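Kozan Laundry — Questions and Answers

When are you open?
Every day from 7 in the morning. The last wash must start two hours before closing, and the closing time is on the door.

How long does a service wash take?
Usually 36 hours. Duvets take longer, please ask Tudor Bucur at the desk.

Do you fold the clothes?
Yes, it is in the price. Shirts we can put on hangers, but you must tell us before.
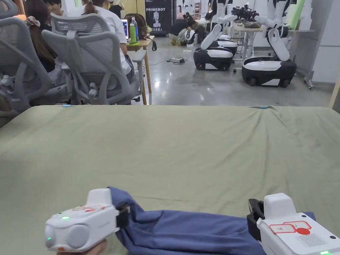 Can I bring my own soap?
Of course. Only no powder in the Miko machines — they take liquid.

I forgot something in the dryer. What now?
We keep found things for 15 days. After this they go to the charity box.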